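Folding sleeveless tops on a soft surface

Filed under: laundry, small rooms

The ironing board went to Nandi Steyn in July, and I have been folding on upholstery ever since. I expected to buy a replacement within a week. I now think I can do without one, provided the method is changed in a few places, and these are my notes on the changes.

First, the surface. The cushion is light grey with a fine heathered weave, and it stands close to the wall. The useful property of the weave is friction. On the old board, which had a slick cover, a vest or a running top would creep towards the edge as soon as one side was folded over. On this fabric it stays where it is put. The drawback is the same friction: a garment cannot be slid into position. It has to be lifted and set down again, and if it is dragged the under layer bunches while the upper layer moves.

The second drawback is give. Pressing a crease with the flat of the hand works poorly, as the cushion sinks and the crease sinks with it. I tried a tray underneath (a Salska, 40 cm on the long side) and the crease was sharper, but the tray has a lip and the lip left its own line across everything. I have gone back to no tray. Creases are now made by running the thumb and forefinger along the fold, off the surface.

Cotton T-shirts are easy under either system. The awkward items are the sports tops, and the red and white ones in particular. The trim is stiffer than the body, so the neckline wants to lie one way and the panel another. Left in a heap from the basket, the bands twist over each other and it is difficult to tell front from back at a glance.
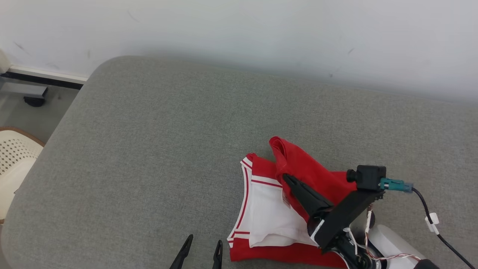 Red and white top on the grey cushion, not yet folded.

The sequence I have settled on is as follows.

Find the tag and use it to work out which way round the top is. Do this before anything else. I used to start from the hem and lost time on tops that were inside out.

Lift by the shoulders, one in each hand, and let it hang for a moment. Most of the twist comes out under its own weight. A single shake is enough. More than that and the straps wrap round each other.

Lower it front down, hem first, so that the hem grips the weave and the rest can be drawn up gently against it. With this fabric the grip is an advantage.

Fold each side in to the same width. I use a piece of card cut to 18 cm, which matches the drawer divider with a little clearance. Casimiro Rivas, who has the same Truta drawers, says 18 is too tight for anything with a thick hem, and he may be right about winter clothing. For vests it is fine.

Fold the trim flat before folding the body over it. If the neckline is left standing it springs back and pushes the whole stack out of square. Then fold hem to neck in two stages and turn it over.

Stack height is limited to 6 tops. A seventh leans. On a board the stack could be left where it was made, but on a cushion the pile tilts as soon as anyone sits down near it, so each stack goes to the drawer before the next is started.

Two maintenance points. The weave collects lint from dark towels, so towels are folded last and the cushion is brushed afterwards. I also check that everything is fully dry before it goes down, having once put out a damp sports kit and had to stand the cushion on end until evening.

The wall behind has picked up a few faint scuffs. I have tried a barely damp cloth on one of them with no visible result, and will try a dry sponge eraser next on a small area low down.

Trinidad Nieto asked in the comments last time whether the method works for long sleeves. I have not tested enough of them to say. The sleeves need more width than I have when both are laid out, so they would have to be folded in the hand first, and I have not found a way of doing that evenly. I will add to this post when I have.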